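Chapter 7
Pots, Pans and the Shape of Supper

July

Long before anyone in the Gilmont valley wrote down a recipe, people there were arguing about their pots. I love this part of the story, so forgive me if I linger. A deep pot meant stew, a stew meant an afternoon by the fire, and an afternoon by the fire meant company. A shallow one meant something quick, eaten standing up — often before the cows were in.
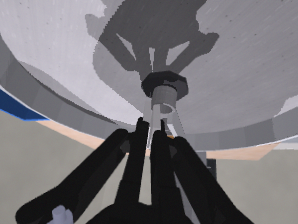
Figure 7.1. A broad, round form with a raised rim.

When we talk about food in the past, we tend to begin with what grew nearby. That is a fine place to begin, but a sack of barley can become bread, porridge, soup or beer, and the vessel has a good deal to say in the matter. The household lists from Cumside, which we will read together later in this chapter, name 204 cooking vessels in a village of only 100 hearths. Some families had five or six, and a few had to borrow.

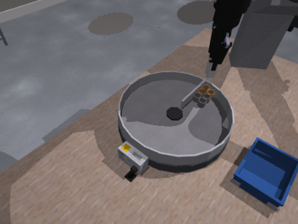
Marisol Castellanos
Teacher of Food History, Standeck College

My own grandmother owned one good wide pan, and she cooked nearly everything in it, including (to my grandfather's lasting sorrow) the Sunday soup. I think of her whenever I read the Cumside lists. Behind each line is a cook making do, and making do is how a great many of our favorite dishes got started. 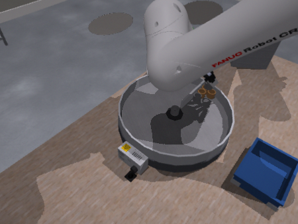
The borrowing, by the way, left its own trail. Pans went out at harvest and came home dented, and the quarrels that followed fill over 200 pages of the village court book. We will start with the longest of them, the matter of the widow Kwofie's kettle.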